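11 Jul 2024

Wood finish trials, bench 2. Continuing from the February batch.

Recoated the remaining Pettigrew oil boards this morning. Same method as before: wipe on with a lint-free cloth, leave 20 minutes, wipe off the excess along the grain. The ash boards took less than the oak, as expected. Board D is still tacky at one end from the last coat. I think I left too much on near the knot. Set it aside on the rack with a tape flag. Please don't stack anything on it.

Marcus Boateng asked whether we could skip the sanding between coats two and three. Tried it on one offcut. It feels rough to the palm, like fine dust under the film, and a light rub with a gray pad fixed it. So the sanding stays in, but a pad will do and we don't need to get the paper out.

## Water marks

Left wet glass rings on the Trosex hardwax samples overnight. Results this morning:

- One coat: clear white ring, did not fade by lunch
- Two coats: faint ring, only visible at a low angle
- Three coats: nothing I could find

The Stonetska varnish showed no ring at any coat count, but it looks plastic next to the others and the edges chipped when I knocked two boards together. Marcus likes it for shelves. I would not put it on a table.

Coffee did more than water. It left a brown edge on the two-coat Trosex that came out with a damp cloth and a bit of dish soap. On the Pettigrew it went into the grain and stayed. Will try it again once the new coat has had a full week.

For color, the customer at Drurkstead wants "honey, not orange." The tabletop here is close to what I'd call honey, with the grain still easy to read.

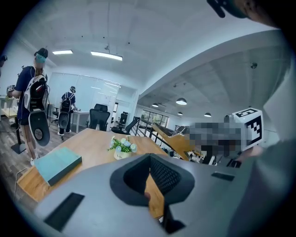 ## Color samples

Mixed three strengths of the amber tint into the Trosex, measured by weight on the small scale. Base is 100 g each time.

1. 2 g tint – hardly different from clear on oak, slightly warm on ash
2. 5 g tint – good on ash, a little strong on oak
3. 10 g tint – orange on both, no use to us

Will make a 3 g sample for the oak. The tint settles fast, so stir again before every board. I forgot on the second ash piece and the far half came out paler. Marked it on the back in pencil.

Looked at all of them by the window and then under the shop tubes. Under the tubes the 5 g ash goes slightly green. Drurkstead has warm lamps in the dining room, so the window is the better guide, but I'd still like to see one piece on site before we commit.

## Stock and to do

- Trosex: almost empty, one can left after this. The reorder quote is 2450 for the full case, which seems high. Ask about half a case.
- Oily rags are in the lidded metal can with water. Spread them outside to dry before they go in the trash.
- Coffee test on Pettigrew, repeat
- 3 g tint on oak, two coats, then photo by the window
- Find out if Marcus still has the old February boards – I only have A and C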